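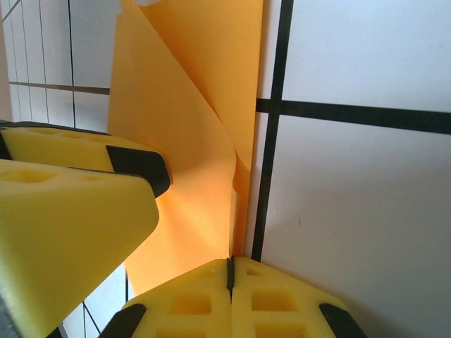
Is it worth paying extra for the bigger engine in a family estate car?

For most people the money is better spent on good tyres, regular servicing and the seats you prefer. The smaller engine will do nearly everything the larger one does, and on the roads most of us use you would struggle to tell them apart.

I have held this view for a while and I get a fair amount of disagreement about it, so I want to set it out properly. I drive an estate with the smallest petrol engine that was offered when it was new. I bought it second-hand, in March, with 3,947 miles on it, from a man in Roltdale who had ordered it for his wife and found that she didn't like the length. It has carried a washing machine, two bicycles, a great deal of gravel and, on one occasion, a church harmonium. At no point during any of this did I wish for another 50 horsepower.

The usual argument for the larger engine is that a small one has to work hard in a heavy car. This used to be true. My father had an estate in the eighties that needed a run-up for any hill worth the name, and with four of us and a roof rack it would drop to third and stay there, making a noise like a food mixer. People who grew up in the back of cars like that have never quite let go of the idea that a small engine means a slow car. A modern small turbo petrol pulls well from low down, and the gearbox has more ratios to play with. Fully loaded, mine will hold the motorway limit on any gradient I have met. It changes down now and then. I don't find that upsetting.

Overtaking is the next one. I'm told you need the power to get past lorries safely. I'd like to know how often the people who say this overtake a lorry on a single carriageway road. On my regular route there are two places where it can be done, and in each of them you can either see far enough ahead or you can't. A quicker car shortens the time you spend on the wrong side of the road, and I accept that this counts for something. It also tempts you into gaps you would otherwise leave alone. I have been a passenger in enough fast estates to think these two effects come out about even.

Then there is the matter of cost. The difference on the price list is only the start. Bigger engines usually come with bigger wheels, because the maker bundles them together, and bigger wheels mean dearer tyres and a firmer ride. They may also put you in a higher insurance group. My neighbour Rosalie Lanz has the same car as mine with the large diesel, and when we compared tyre bills over the fence hers was higher than mine by enough to pay for a decent weekend away. She loves the car and wouldn't change it. She does a lot of long trips, often with a horse trailer on the back, and for that she is right and I would buy the same.

So towing is a real exception, and I don't want to skate over it. If you pull a caravan or a horsebox more than a few times a year, buy the bigger engine, and probably the diesel. Check the towing limit in the handbook first, as it can differ a good deal between two versions of one model. A small trailer to the tip is another matter. I've towed one of those for years with whatever I happened to own.

The other exception is the person who simply likes a powerful car. I have no quarrel with that. Cars are allowed to be enjoyed, and if a strong shove out of a roundabout makes your drive home better then it's your money. What I object to is the way it gets dressed up as good sense. I've sat in showrooms and heard salesmen talk about "effortless" cruising and "having something in reserve" to couples whose car would spend its life between a primary school and a supermarket. One of them told me that I would regret the small engine within a year. That was 5 years ago, when I was choosing the car before this one, and I'm still waiting.

I do think the motoring press has a part in it. The cars lent out for testing are very often the top version, with the larger engine and every box ticked. A writer has it for a week, drives it briskly on good roads, and reports that it is brisk. The small one gets a paragraph near the end, saying it should be adequate if you don't venture far from town. I would like to see more tests done the other way round, with the basic car driven for a month by somebody with children, shopping and a bad back.

The bad back is a serious point. When I changed cars I spent a long time going over the options, and the thing that made most difference to me day to day was the driver's seat with proper lumbar adjustment. It cost a fraction of what the engine upgrade did. I notice it on every journey. After that I would put heated front seats, then decent headlights, which are worth having on unlit roads from October onwards. A spare wheel comes next, if they'll sell you one. Many now come with a can of sealant, and I've had the experience of using a can of sealant at 6 in the morning on a hill farm track. I've carried a proper spare since.

My advice, then, is to try both engines before you decide, and to try them on your own roads. Don't accept the dealer's loop round the ring road. Ask for an hour. Take whoever normally travels with you and put something heavy in the boot. Drive the small one first, and if it does what you need then there's little to be gained from getting into the other. Should you find a hill where it really does run out of breath, ask yourself how often you drive up that hill.

I expect some of this will look dated before long, as electric estates become more common and even the slow ones are quick. The same question will come up with batteries, though, and I suspect people will again be sold the largest one for journeys they make twice a year. I'll be looking at the seats first.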